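Stirar estrena ruta de sabores por el casco viejo de Mitulport

Mitulport, julio. ¡Por fin lo puedo contar! En Stirar llevamos meses comiendo por encargo (alguien tenía que hacerlo) y ya tenemos lista nuestra primera ruta gastronómica a pie por Mitulport, con salida desde la plaza del mercado y final frente al puerto.

Son seis paradas en tres horas, y os aviso de que conviene venir con hambre. Empezamos con pan de maíz y queso curado, seguimos con caldereta de pescado y llegamos a mi favorita, la taberna Lopes, donde preparan un pulpo con patata y pimentón que a mí me tiene completamente perdida. De postre hay arroz con leche quemado por encima, como lo hacen en los pueblos de la ría — yo siempre repito.

También pasamos por la bodega Erkgate para probar un blanco joven y un licor de hierbas que entra mejor de lo que debería. Para quien no beba alcohol tenemos mosto y limonada casera, sin suplemento. 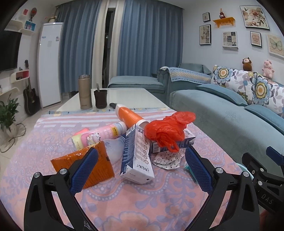 Una bolsa naranja de aperitivo y varias botellas sobre un mantel rosa y lavanda.

Las salidas son a las 7 de la tarde y el recorrido se hace despacio, con paradas para sentarse. Si tenéis alergias o coméis vegetariano, decídnoslo al reservar y avisamos a las cocinas. Hemos impreso 800 mapas de bolsillo con las direcciones de todos los locales, gratis en nuestra oficina de la plaza del mercado. Las reservas se hacen allí mismo o en la web de Stirar.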